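Fruit Holding and Lined Bowls: Counter Notes and Gallery
Nerkstead Test Kitchen
Compiled by Rin Yokoyama

This gallery accompanies the June notes on short-term fruit holding at the Nerkstead kitchen. The subject is whole fruit kept on an open counter during a service period, in bowls lined with paper. Longer storage is covered on the Silach page and is not repeated on this one.

Counter

The work surface is brushed stainless steel, set against dark tile. Steel was kept from the previous layout. It wipes down quickly but shows streaks under low light, and a bowl with a hard foot will slide on it if pushed from one side. Counter height was not changed. The clear working depth is 28 inches, enough for two rows of bowls with the deeper ones at the back.

Bowls

White bowls are used throughout. A white interior makes soft spots and leaked juice easier to find at inspection. Two shapes are in use:

Wide oval, shallow. Single large fruit, or fruit waiting to be cut.
Round, deeper. Berries and other small fruit.

The Ueda order sheet lists 44 bowls in total, of which 38 are in rotation. The rest are spares and stay boxed.

Liner

Plain white paper, one sheet per bowl, crumpled by hand and opened out again before it goes in. A flat sheet was tried first. It lay tight against the glaze and round fruit rolled on it. A crumpled sheet holds its folds and keeps the fruit seated. Let the paper rise against the side of the bowl; trimming is not needed. Replace the liner when it is damp or stained, and at every change of fruit.

Loading

Citrus goes in dry and unwrapped, low in the folds. It does not need to be centered. Strawberries are loaded with the caps on and are rinsed only at the time of use. Keep the layer shallow enough that every berry can be checked without lifting another. Citrus and berries are held in separate bowls — mold on one berry spreads fast, and the paper under it has to be discarded with the fruit.

Holding time on the counter is set by the berries. Citrus has been left out for over 28 hours with no change recorded. Berries go back to the cooler at the end of service, liner and all, and the bowl is washed before it is used again.

Labels are not placed on the bowls. The Cliltach log sheet records fruit, time in and time out, one line per bowl.

Gallery

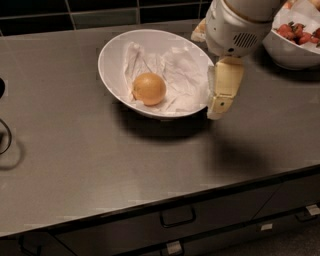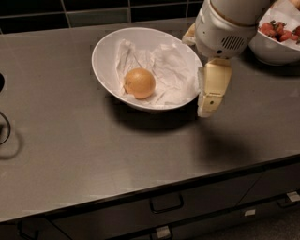

Both views: citrus in the wide oval bowl on crumpled white paper, strawberries in a second lined bowl behind. Brushed steel counter.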